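We use cookies to remember your settings and count visits. Accept / Manage choices

Workshop notebook
June, written up at the bench, 9.40 in the evening
Geeta Kandpal

Back sash from the Rorklow house, continued.

It moves! Upper and lower both, with one finger under the lift, and I spent far too long this afternoon just running it up and down in the test box. Vasilis came in to borrow the long clamps and ended up doing the same. For anyone who hasn't read back, this is the pair from the rear bedroom that had been painted shut from inside and out, and which the sellers wanted to replace with plastic before the house went on the market. They've agreed to let us try. I'm so glad.

Paint first. Counted the layers on a chip from the bottom rail, under the glass: 23. The oldest is a lovely dull green, right down on the timber, and I've kept the chip in an envelope in the top drawer. The two before last are a thick gloss that went gummy under the heat, so I gave up on the gun there and scraped cold. Slower, cleaner, and much kinder to the moulding. The little ovolo on the glazing bars has come up crisp all the way along except for one dent near the middle, and I've left the dent.

Bottom rail. Softer at the left end than I thought last time. I cut back until the chisel started to ring and put in a scarfed piece of the old pine Vasilis saved from the stair job. Grain is a good match. Glued, pinned with a dowel, left in clamps over lunch. The right end only wanted hardener and a bit of filler at the drip groove.

Dimensions for the record, as I had to hunt for them twice:

Lower sash, glass opening 508 mm wide
Meeting rail 38 mm deep
Parting bead slot 7 mm (both sides, checked top and bottom)

The parting bead that came out was thinner than the slot and had been wedged with folded newspaper. I've saved the paper but it falls apart if you breathe on it. New bead is planed and fits with a light tap.

Cords. Used the waxed cotton. Tied, then tacked into the groove, well below the pulley line. One of the four pulleys had a flat on the wheel and went round with a clunk, so I swapped it for the spare from the Nekovero bay. The weights are the original iron ones and the upper pair are a touch light now that the new putty is on. A lead washer on each sorted it. Very satisfying job, that — you add a washer, you let go, and the sash stays exactly where you left it.

Putty is Clundex linseed, from the new tub. Nicer to work than the last one, which had gone stringy. I knocked it up in my hands for a good while before using it and it still dragged in the far corner, so I'd go a bit longer next time. Needs leaving alone before primer. Leave it ALONE, Geeta.

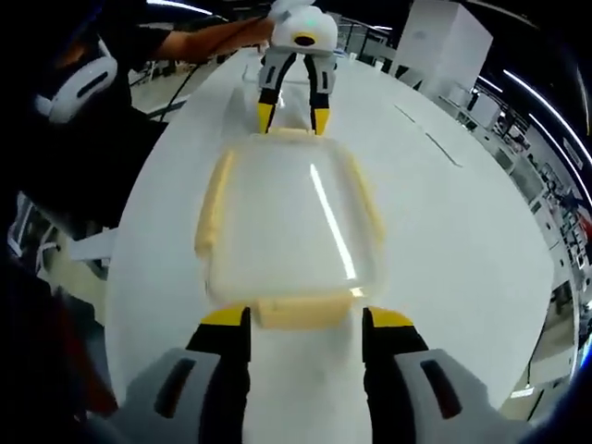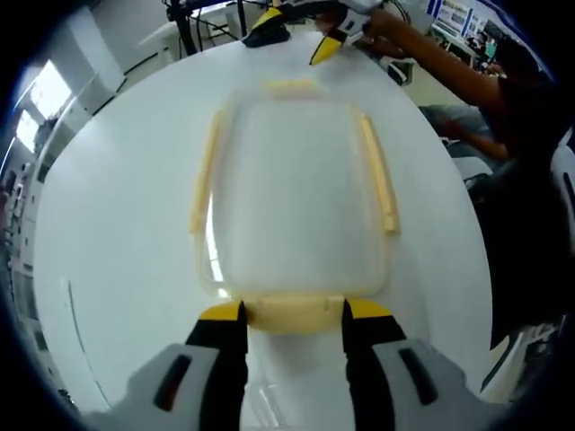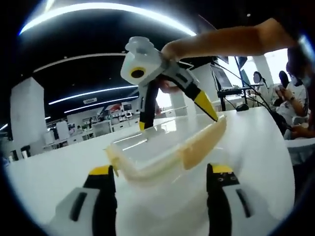
Draught sealing is the part I've been looking forward to, and the part I know least about. The old way was no seal at all, plus a rolled-up towel on the sill in winter. I want brush pile in the staff bead and in the parting bead, and something softer under the bottom rail where it meets the sill. What keeps stopping me is the corners. Look at the clear lid lying on the white table in the second picture, with a long pale yellow strip down each side and a short one at the far edge: the seal follows the rim, and that is what I'd like for a sash. A window can't have it quite so neat, as the side strips have to let the thing slide while the bottom one has to squash. So two different materials have to meet at each bottom corner, and if they don't touch there, the wind finds the gap.

Tried three ways in the test box with a candle.

Brush pile stopping short of the sill, rubber strip full width: flame leaned over hard at both corners. Bad.

Brush pile right down to the sill, rubber cut to fit between: much better, small flicker on the left. I think my cut wasn't square.

Brush pile right down, rubber cut a hair too long and pressed in so that it bulges against the pile: flame stood straight up. I did it again to be sure and then called Vasilis over to watch a candle doing nothing. He was very polite about it.

So it's the third way. The worry is whether the rubber takes a set over a winter and stops bulging. The Lekota strip is softer than the stuff we had in stock and springs back well when pinched, but pinching it at the bench isn't the same as a cold January with the sash locked down. I'll leave an offcut squeezed in the small vice and look at it when the rest of the house is done.

One more thing on the seals. They add drag, and I had balanced the weights before fitting them. The lower sash now sits happily anywhere, but it takes a proper push to start it. Fine for me, maybe not for whoever buys the house. Vasilis Kneževič suggests candle wax on the running faces, and I had a candle in my hand at the time, so we did it there and then. Lovely difference.

Still to do:
Square up the left cut on the rubber
Primer once the putty has skinned
Clean the brass lifts (soak, no wire brush)
Ask the sellers whether they want the horns left long
Reorder pins

The front pair come out next. They're wider, the glass is the old wavy sort, and I can't wait to get at them.

Comments

Moira T: We had ours done like this before we sold and every single viewer opened and shut them. Do leave the horns long!

sashandgrab: Does the brush pile in the parting bead mean a deeper slot, or do you rout the bead itself?

Geeta Kandpal: The bead itself. The slot in the box stays as it was.

Vasilis K: Can I have the long clamps again?

Pip: More about the green paint please. I'd paint the whole room that colour.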